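How to restock and face a shelf of shaker bottles (fast)

Updated 31st October

Quick one. Had a few people ask how we set up the bottle shelves in the Brillside stockroom so the picking goes faster. Same method works in a shop, a gym front desk, your garage if you sell online.

What you need
Metal shelving with adjustable boards. Ours is secondhand, from the Macedo warehouse sale in August.
Damp cloth, dry cloth.
Box cutter.
Masking tape and a marker.
15 minutes a shelf if the cartons are already next to you. Longer if you have to go find them.

Step 1. Clear the shelf
All of it. Don't shuffle bottles around the dust. Put them in an empty carton, one carton per color. Wipe the board, then dry it, otherwise the bottoms stick.

Step 2. Check the height
Stand a bottle on the board, cap closed. You want enough room over the top to get your hand in and lift one out from the back. If your knuckles hit the shelf above, drop the board 2 slots. Both ends!! Same number of slots, count from the floor. Get someone on the other end if the board is long.

Step 3. Open the cartons
Shallow cuts only, the lids are right under the flap. Close every flip cap and give each lid a quarter turn to make sure its on. Loose ones go in a seperate box, fix them later.

Step 4. Pick your order
By color, then by size. Not by delivery date, we tried that with the Laltano order, 155 bottles, and spent the whole afternoon hunting for greens. Old stock still goes in front of new stock inside each color.

Step 5. Load back to front
Back row first, right up to where you want it to stop. Then fill forward. One color all the way done before you start the next. Leave a finger of space behind the front edge so nothing gets knocked off by a sleeve.

Step 6. Face them
Logo out, on the front row at least. Back rows don't matter much until they move up.
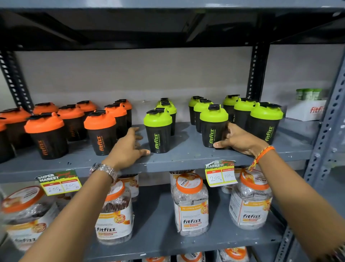 Color blocks are what make a shelf quick to read. You go for the lid and forget the body, with fitfizz shakers especially, as the orange-lid and green-lid ones both have the same black body. Orange on the left, green to the right of it, logos running up the front bottles. Grip around the body when you turn one, never by the flip cap.

Step 7. Label
Tape on the shelf edge under each block. Color, size, how many to a carton. Write it before you stick it.

Topping up
When a color gets down to 2 rows, open a new carton. Pull the old ones forward, new ones behind. Jostness cartons have the color on the short end only so stack those short end out.

Crates and odd sizes go on the bottom shelf, will do a separate page for those.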